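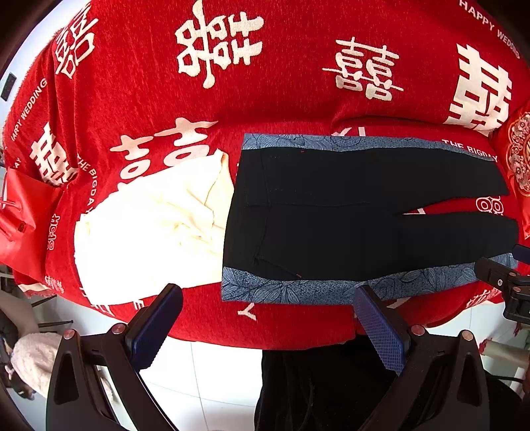

4.2 Preparing the folding station for visitors

This section is for the open day host, who shows the Gutar hand grippers to guests at the Pitcombe site. Please read it before the doors open. The clothes must be laid flat and side by side, as with the black pants and the cream-white garment on the red blanket, and the finger pads must point to the cloth. A guest must be able to see both pieces without bending over the table or bed.

1. Switch on both grippers and wait 12 seconds.
2. Close and open each gripper 2 times with no cloth between the pads.
3. Put the pants with the legs straight. Keep the waistband to one side.
4. Begin with the pants. Take the end of one leg and bring it over the other.
5. Give the grippers to the guest only after you finished one full fold.

NOTE: Light cloth can look too bright on the monitor. Lower the lamp to 75 percent.

CAUTION: Keep fingers, long hair and scarves away from the open linkages.

If a pad becomes loose, stop the demonstration and call Senad Yordanov, extension 1636.

Search this manual Enter keyword Go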